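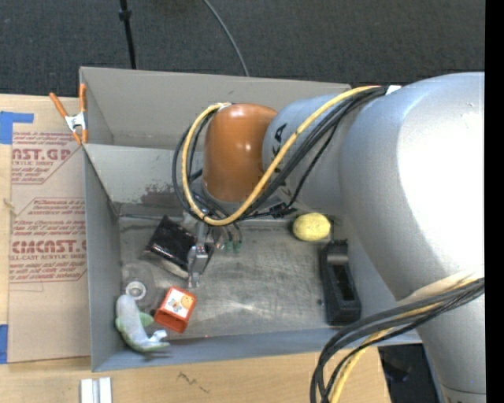
1/ Moving house in January, so I've been going through the shed one box at a time, and last night I got to the jam jars. I've been making marmalade for some 30 years and I seem to have kept every jar that ever came through the door.

2/ A few of you asked for my Seville orange recipe last winter and I never got around to it (sorry!), so while I'm sitting on the floor surrounded by lids I may as well start. It's two kilos of fruit to 2000 mL of water, which looks stingy but trust me.

3/ Slice the peel as thin as you can stand. I put the radio on and do it over two evenings, and the pips go in a muslin bag, tied well - I once tied it badly and we were picking pips out of our toast until Easter.

4/ Soak overnight, simmer till the peel squashes between your fingers, and only then add the sugar. If it goes in early the peel stays tough and no amount of boiling will bring it round. Ask me how I know!

5/ The old recipe card from my neighbour back in Hotow says to boil for 44 minutes exactly. Mine has never once been ready at 44 minutes. I use a cold saucer from the freezer and look for the wrinkle.

6/ The best colour I ever got was the year I used half brown sugar. It tasted a bit like treacle and my family were very polite about it, but I'd happily do it again.

7/ Anyway, the jars. I've washed 82 of them and they're free to anyone near Lederport who makes jam, chutney, pickles, whatever you like. Most have lids. Bring your own boxes please, I need all of mine for the move - message me and I'll leave them on the porch.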